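How to Set Artificial Flowers in a Small Vase on a Round Table

Posted Thursday, July 10, 2025
By Soledad Zamudio

Level: beginner
Time: 20 minutes for the first table, less for the ones after it

A round table has no front. An arrangement made for a shelf or a mantel, with all of its blossoms facing one way, will show bare stems to half of the people sitting down. The procedure below is for one small bunch of artificial flowers and one small vase.

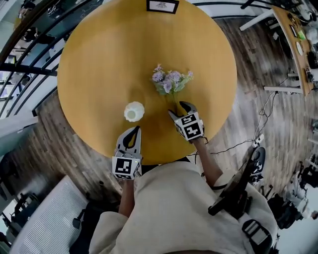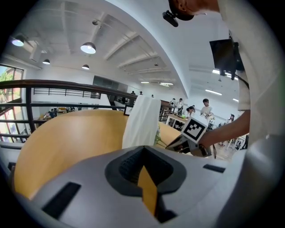
What you need

– One small bunch of artificial flowers with wired stems
– One small vase with a stable base
– Side cutters rated for wire (scissors will be damaged)
– A dry microfiber cloth
– A soft brush, such as an unused makeup brush
– Floral tape, green
– Clean gravel or glass beads, if the vase is light

Step 1. Clear and wipe the table

Move any cards, frames or menus to the edge before you start. Wipe the top with the dry cloth, working from the center outward. Do not use a damp cloth on a waxed or oiled finish. Check the bottom of the vase for grit and wipe that too, as grit under a vase will scratch wood when the vase is turned.

Step 2. Shape the bunch

Artificial flowers are flattened in shipping. Hold the bunch by the stems in one hand and open it with the other.

Start with the outer stems. Bend each one outward from the point where the stems meet, never from directly under the blossom. The wire usually ends just short of the flower head, and the plastic past that point will crease and stay creased. Next, separate the leaves and turn each one so that its upper face is visible. Do the center stems last and keep them nearly straight.

If a petal is folded, warm it with a hair dryer on the low setting, held 9 inches away, and flatten it between two fingers. Fabric petals respond in a few seconds. Stop if the edge begins to curl.

Step 3. Check the height before cutting

Hold the bunch beside the vase with the stem ends level with the tabletop. For a table where people will talk across the flowers, the tallest blossom should be no higher than twice the height of the vase. Mark the cutting point with a turn of floral tape.

Cut less than you think is needed. A stem that is 2 inches too long can be cut again or bent into a hook at the bottom. A stem that is too short has to be extended with wire.

Step 4. Bind and insert

Wrap the stems with floral tape just below the lowest leaves. Two turns are enough. Stretch the tape as you wrap – it only sticks to itself under tension.

Steady the vase with one hand near the base and lower the bunch in with the other. Do not push down on the blossoms. If the opening is narrow, insert the stems at a slight angle and bring them upright once the ends have passed the neck. If the bunch leans, take it out, add gravel to one third of the vase height, and try again.

Step 5. Place and turn

Put the vase on the center of the table. To find the center without a tape measure, stand at the edge, align the vase with the opposite edge, then move a quarter of the way around and repeat.

Walk once around the table. At each seat, look for exposed tape, a gap in the leaves, or two blossoms touching. Correct these by bending single stems. Do not lift the bunch out again for small corrections.

Common faults

Vase tips when touched: too much stem length above the rim, or not enough weight in the base.

Bunch rotates in the vase: stem bundle is thinner than the opening. Add tape until it fits closely.

Leaves shine under lamps: dust them lightly with unscented talc and brush off the excess. Karla Jaramillo tested this on plastic and fabric leaves and found it worked only on the plastic ones.

Care

Brush once a week, from the top down. Rinse plastic stems in January and July if the table is near a kitchen. Fabric blossoms should not be rinsed.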